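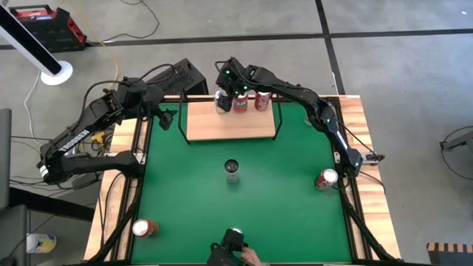 Can shelving (robotics)

Can shelving is the chore of picking up drink cans and standing them on a shelf or board. I've followed it for years, and my short answer is: machines can do it, slowly!

Two arms

Most setups use a pair of arms, so a can lying down may be held at both ends.

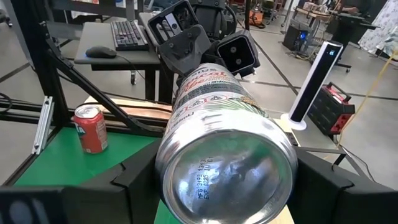
A can on its side between two grippers.

Rutilio Varela's Jirer trials logged 231 cans in a month - a bored teenager would beat that before lunch.

Crowding

A full board is harder, as the fingers need room between neighbors.

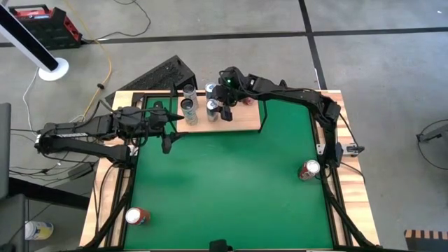
Five cans on the board, two red ones still on the mat.

See also: Gukanska gripper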